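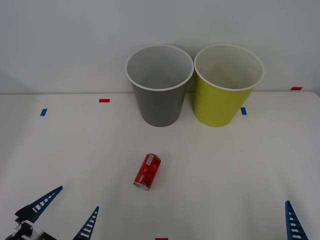
# Cups and a can, back table

The gray cup and the yellow-green one, side by side near the wall, with a red can on its side in front of them. Both cups have the rolled white rim. The gray one is the color we ended up ordering for Trenedside.

## About this page

Friday, May 28, 2021

I keep this page for the people who help stock the drinks table at the Trenedside open evenings. The rest is notes on what we use, what we buy and where it goes afterward.

### The cups

They come from Gurkell in sleeves of 70. Gray is for coffee and tea, yellow-green is for water and juice. We started with one color for everything and people kept putting down a cup and picking up someone else's. With two colors there is less of that.

The colors are on the outside only. The yellow-green has a paler inside, cream or light yellow, and the gray is pale gray inside. If you are filling from above in poor light, look at the side of the cup before you pour.

Both are the same size and shape, so they will stack together. Please don't stack them together. Phong Hoàng sorted two mixed sleeves by hand in November and would like not to do it again.

### The cans

Cans are bought by the case from Prodham. An evening with 60 guests goes through 4 cases, a little more in warm weather. Dented cans are fine to put out as long as they aren't leaking. Put them at the front so they get taken first.

Empties go in the bin by the side door, not in with the cups. Caron picks up metal every 14 days and will leave the whole bin behind if there is paper in it. This has happened twice.

### The table

The white table stays against the wall. It wipes down easily with a damp cloth, but juice left overnight will mark it. The small pieces of colored tape on the top are markers, so wipe over them and leave them where they are.

Cups go toward the back, cans in front. People reach over the cans for the cups without much trouble, and the other way around they knock the cups down.

### Still to do

- Order two more sleeves of yellow-green before the next evening
- Ask Gurkell if lids are sold separately - the gray cups need them, the others don't
- New liner for the can bin
- Find out if Prodham will deliver to the side door

Send corrections to Phong, who has the password for this page and also has the key to the supply closet.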